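Ruvberg Teaching Kit

A small two-fingered arm, a matching hand-held lead arm, and the software to make the one copy the other. Yellow as standard. Other colours were discussed in October and that was the end of it.

Showing it a task
Move the lead arm and the Ruvberg moves with it. Every joint is logged while you work, so your hesitations are kept for posterity. Vimala Thampi wrote our toast lesson, which sounds like breakfast and feels like threading a needle in mittens. Grip the slice by its top edge and leave the rest free for the slot.
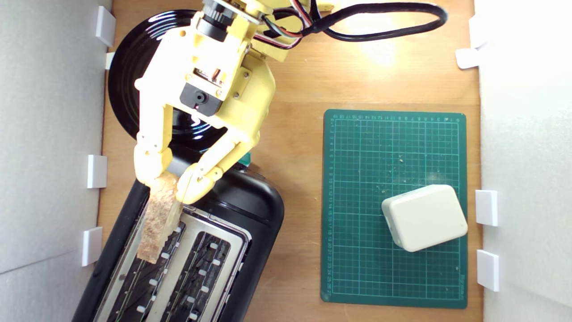
What you get
Printed arm, assembled
Lead arm with trigger grip
Ngui recording software, 2 seats
Spare fingers (you will want them)

Toaster and bread not supplied.

How many goes does it need?
Issa Shboul suggests 200 demonstrations for a single slot and a patient colleague for the second hundred. Storage on the kit holds 3000. Vary the angle of the slice a little each time, and keep the clumsy ones.
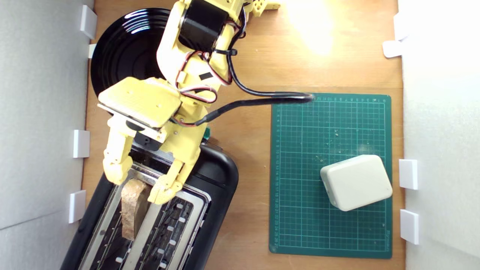 Fingers down at the left-hand slot, bread upright.

Add the Kanine foot pedal to start and stop recording without letting go.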